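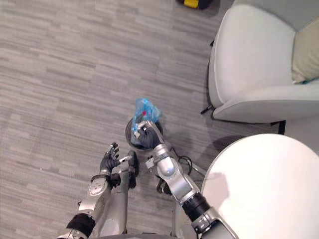

The Osholm note ran to 37 paragraphs and asked for one thing. It asked that the Koster observers leave the strait by the first of November.

The drafting officer at the Belstead mission read it twice, marked paragraph 19, and took it down the hall to the legal desk. Paragraph 19 said the observers had "exceeded their function." It did not say how. The 1st and 2nd paragraphs had used the word "presence," and the word "function" appeared nowhere else.

"They changed authors partway," the legal officer said.

"Or they changed governments."

The legal officer pulled the treaty. Article 21 allowed either party to end the observer mission on 202 days' notice. The note gave far less than that. It also failed to cite Article 21, so in strict terms no notice had been given at all.

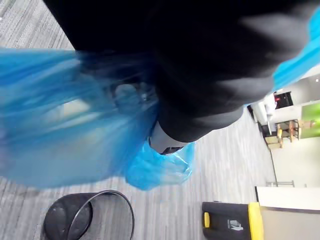

Blue plastic bag over gray carpet.

They wrote the reply that evening. It acknowledged receipt. It restated Article 21 in full, with the original punctuation. It proposed a technical meeting at Cavcombe, where neither side kept an embassy and the hotel had two entrances. The drafting officer wanted a sentence on the patrol boats. The legal officer struck it – the boats were not in the note, and a reply that raised them would put them on the table for good.

The capital cleared the text with one change. "Regrets" became "notes."

Osholm took nine days to answer. The answer was a single page, unsigned, delivered by hand to the side door. It accepted Cavcombe. It did not mention the observers, the strait or the date.

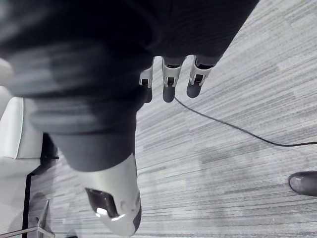
The Koster station chief called on the open line to say that her people had not been told whether to pack, that the supply boat needed an order by noon, and that she would treat silence as an instruction to stay.

The drafting officer wrote this down and read it back to her. She confirmed it.

"Do we answer?" the legal officer asked.

The clock over the cipher room door showed eleven forty. The drafting officer put the page in the tray for outgoing mail, took it out again, and filed it under Article 21.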